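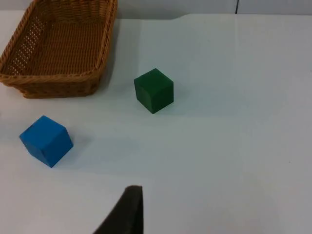
Mairéad Tierney puts the trouble with the new cut of Madigan down to the sound in the second reel. The dialogue sits too low, she says, and "the dinner argument is lost under the rain."

Deirdre Hayes, who directed the film, accepts part of that. The production track was recorded on two channels, and one of them failed during the kitchen scenes. "We replaced 11 lines in June," she says. "The rest is original."

The running time is now 100 minutes. The first assembly ran 155, with a subplot about the brother's trial that has been removed completely.

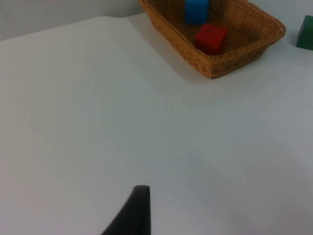 Hayes cut the trial after a test screening at the Ekero, where the audience filled out a two-page form. "They understood the verdict before we showed it. I took out the courtroom and kept the phone call."

The script called for 528 setups. She shot fewer, mostly by playing the family scenes in long takes with a fixed lens. Stilex handled the color grade, which holds the interiors slightly under normal exposure.

"I wanted the faces readable and the corners dark," Hayes says. "A projector with a weak lamp will lose the corners."

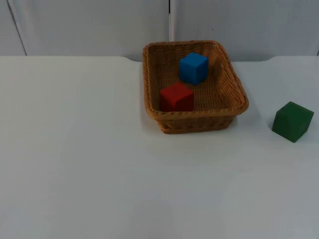

Next project

Hayes is writing Plirkholm, a ferry drama with four speaking parts. Tierney has read the first draft and asked for a shorter opening. Hayes is keeping it at nine pages.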